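Can a Robot Hand Really Beat a Plain Old Gripper?

People who sell robot hands love to say they work just like yours. Should you believe them? Not yet. Ask what the hand was asked to do, and how many times it managed it.

Fingers or jaws?

A hand with lots of fingers looks clever. But every finger is one more thing to control, and one more thing that can go wrong.

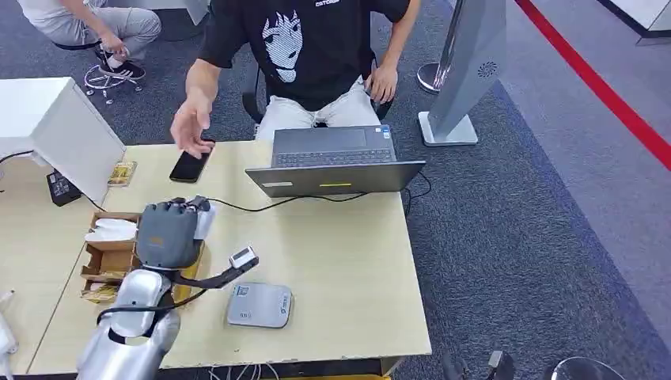 Where do you put the camera?

A small sensor near the wrist moves along with the hand. Handy! Still, a good view doesn't mean a good grip — seeing a cookie isn't the same as picking it up.

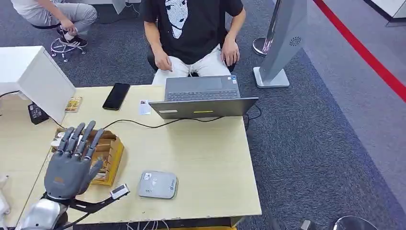 What does the wrist see?

A company called Dunda says its hand passed 2262 of 3000 grabs. Sounds great, until you learn that a simple gripper from Mellton passed 2334. 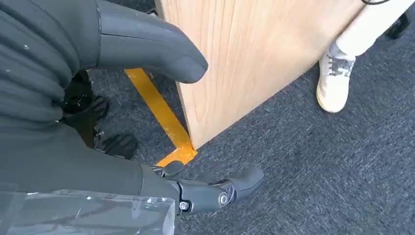 Robot parts on the left, a wooden board and a sneaker on the right.

Thin things are tricky too. Paper bends and slides, and one sheet likes to stick to the next.

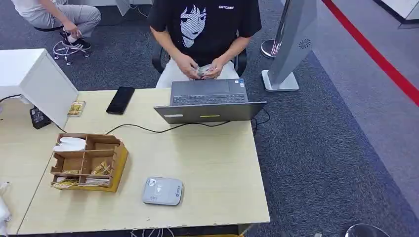

Are more fingers always better?

It depends on the job. For lifting a box, two jaws may do fine.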